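4. Findings: how small offices let go of desktop computers

4.1 Storage before disposal

The 57 offices in the Lirnivgate sample were asked first where their last replaced desktop computer was at the time of interview. We had expected most to have left the building. Many had not. They stood under desks, in stationery cupboards, behind reception counters and, in one dental practice, in a shower room that had not been used as a shower since the practice moved in.

Respondents did not usually describe this as storage. The words they used were "waiting", "put by" and "spare". An accountant with two staff said that the old machine was spare, and then, when asked what it would be used for, said that the new one did not need a spare. A letting agent told us that hers was waiting for somebody to look at it. She had no particular person in mind and had not contacted anyone.

The length of the wait was hard to establish. Few offices wrote down when a computer was taken out of use, and the purchase invoice for the new one was often the best guide. Where invoices could be found, the date was checked against what the respondent remembered. Memory tended to shorten the wait. Offices that shared a building with other tenants had cleared theirs sooner, mainly when a landlord asked for a corridor or a meter cupboard to be emptied.

Three worries came up again and again: the data on the drive, the cost of collection, and the thought that the machine might still be worth something. The first was mentioned by almost every office that handled client records. Only a few respondents could say where in the computer the data was kept. One had been told by a relative to "take the disc out", had opened the case, and had closed it again after seeing the cables. The drive housing, the power supply and the board are close together in many office machines, and a person who has not opened one before may not know which part is which (Figure 3).

Several respondents said they would have been willing to try with a printed sheet in front of them. The town's waste leaflet says that data should be removed before handover but does not say how. Its telephone number for enquiries goes to the general switchboard, where staff told us they pass such calls to the collection contractor.

Figure 3. Power supply, cabling and motherboard inside a computer case.

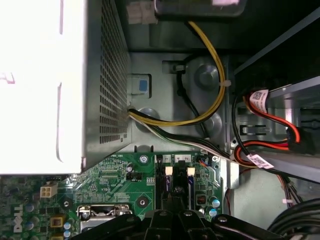
4.2 Routes out of the office

Four routes were recorded: the municipal tip, the Rolis collection scheme, sale or gift to a member of staff, and the refurbishing workshop run by Hermans on the road to Maltum. A computer could pass along more than one of these. Machines given to staff were sometimes brought back when they turned out to be too slow for home use, and were then counted again under the route by which they finally left.

The tip was the route most often named and the one respondents knew least about. Business waste is not accepted there without a permit. Some offices had a permit for paper and packaging and took it to cover everything. Others said that they had gone in a private car on a Saturday-type trip with garden waste and had not been asked. We did not pursue the point, as respondents had been told that the interview was not an inspection.

Rolis collects from the door and issues a certificate that the drive has been wiped or destroyed. The certificate mattered a great deal to the solicitors and the dental practice, and very little to the shops. Its main drawback in the eyes of respondents was the minimum load. An office with one computer to dispose of has to find neighbours with others, and in practice this meant that somebody had to go round and ask. In the arcade off the market square a hairdresser did this every August, when trade was slow, and the shops on either side had come to rely on her for it. Elsewhere the minimum load was simply given as the reason why the computer was still in the cupboard.

Gifts to staff were informal. In six offices an employee had been given the old computer on leaving or retiring, and in none of these was there any written record. Managers described such gifts warmly and were less comfortable when asked about the data. Two said that they trusted the person and would do the same again.

Hermans takes single machines and makes no charge, but does not collect. Its workshop is out of walking distance from the town centre and the bus does not stop there. Offices that used it almost always had somebody who drove past on the way to work. Distance from the workshop told us less than the direction in which the staff lived.

4.3 What the refurbisher can use

The workshop was visited on 12/04/2025. The aim of the visit was to compare what offices believed about the value of their old computers with what a buyer of them looks for. Nelu Vasiliu carried out the interview there and took notes on the intake procedure, which had not been written down before.

Intake starts with age and maker, read from the outside of the case. Machines that pass are opened. Staff check that there is a processor in the socket and memory in the slots, and look for swollen capacitors and heavy dust. Missing memory is common, and is put down to offices moving it into another computer to keep that one going. A machine with no memory is still accepted if the board is sound. A machine with a cracked board is broken up for its power supply and case.

The condition of the outside counts for more than respondents in the offices had supposed. Refurbished computers go mainly to language schools and small charities in Lirnivgate and Maltum, and a badly scratched case is hard to place even when it runs well. Stickers are a particular nuisance. Asset labels used by larger employers leave a mark that takes longer to remove than the software takes to install.

Complete machines are preferred to parts. An office that has taken the drive out for safety has often lost the screws and the bracket with it, and replacements have to be found from the workshop's own stock. The workshop would sooner receive the drive in place and destroy it on request. No office in the sample knew that this could be asked for, including those that had used the workshop more than once.

Figure 4 shows a desktop tower laid on its side with the side panel off, with the power supply, processor and memory slots in view.
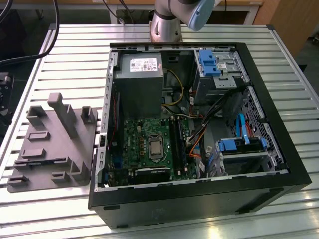

Does the time spent in storage affect whether a computer is reused?

It appears to, mostly through age. A machine that would have been accepted when it was replaced may be refused a few years later, when its processor no longer runs the software that schools and charities ask for. Dry storage does little harm in itself, and the workshop reported few faults that it put down to standing unused.

4.4 Limits of the findings

The sample was drawn from the town's business register, which leaves out people who work from home and firms that have registered elsewhere. Lirnivgate has more professional offices for every 1,000 residents than Maltum, and the weight given here to client records may reflect this. Respondents were also speaking about the last computer replaced and may have dealt with earlier ones differently.

Only one refurbisher was visited. Rolis answered questions by letter but did not allow its depot to be seen, so its wiping procedure is described here as the scheme itself describes it. The staff who had received computers as gifts were not interviewed, and what became of those machines is known only from their former managers.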